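Larkau Mixing Bowl, Shallow, Stainless Steel

I've been selling kitchen things out of Pivmont for long enough to have opinions about bowls, and my opinion of most of them is that they're too deep. You put a salad in a deep bowl and all the dressing ends up at the bottom with the one good piece of cucumber. You whisk two eggs in it and you're reaching down past your wrist. So when Lai-ching Lui brought a Larkau in for me to try at home, I kept it a month and then ordered a case.

It's a wide, low bowl with a plain rolled rim and a polished inside. No silicone foot, no pour spout, no printed measuring lines that wear off by May. I use mine for dressing greens, tossing roasted potatoes with salt, rubbing butter into flour (so much easier when your hands can move sideways!), and holding peelings while I cook. It's also what I grab when I need to cool blanched beans, with a tray of ice under them.

Weight first, because people always ask: 341 grams. That's light enough to hold in one hand while you scrape with the other, and heavy enough that it doesn't go skating off when you whisk. If you whisk like I do, put a damp dish towel under it anyway. 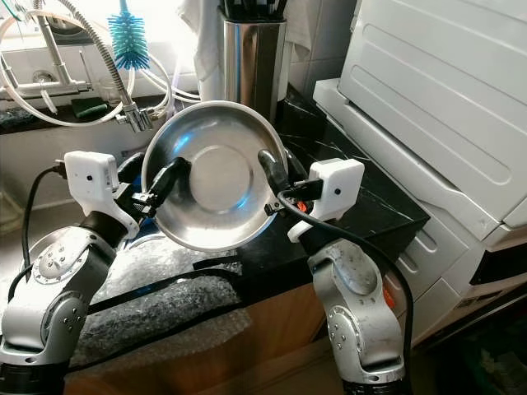 2 min read

The polish is the part I went back and forth on. A brushed finish hides scratches and a mirror finish shows every one of them, and after a year mine has a nice little web of fine lines from the whisk. I don't mind it. Gangadharan Kotian, who packs most of our orders, minds it a lot and only uses wooden spoons in his. Both bowls still work fine - his is just prettier.

For washing, warm soapy water and a soft sponge will do nearly everything. The dishwasher is OK too, but dry it by hand afterward if you have hard water like ours, or you'll get those cloudy spots. A splash of white vinegar takes them off. Please don't use steel wool on the inside, and don't leave salty water sitting in it overnight. I did that with some brined eggplant and there are three tiny pits to prove it.

It can go in the fridge or the freezer. It can't go in the microwave, and I wouldn't set it straight on a burner. Over a pan of simmering water for chocolate it's so-so. The low sides let steam creep up around the edge, so if that's your main use, look at the Nair bowl instead. It's narrower and deeper and sits down into the pan properly.

We sell the Larkau in one size only. I get letters asking for a smaller one and I've passed them all along. There's no lid from the maker either, but the flat Predness cover fits over the rim well enough for dough or leftovers. It rests on top and doesn't seal, so no soup in the car.

Orders go out in a plain box with paper padding. If yours turns up dented, write to me within 91 days and I'll send another. You can keep the dented one for the garden - mine holds clothespins.

Share (3) | Comments (2)

Contact | Copyright Pivmont Kitchen Goods | Back to top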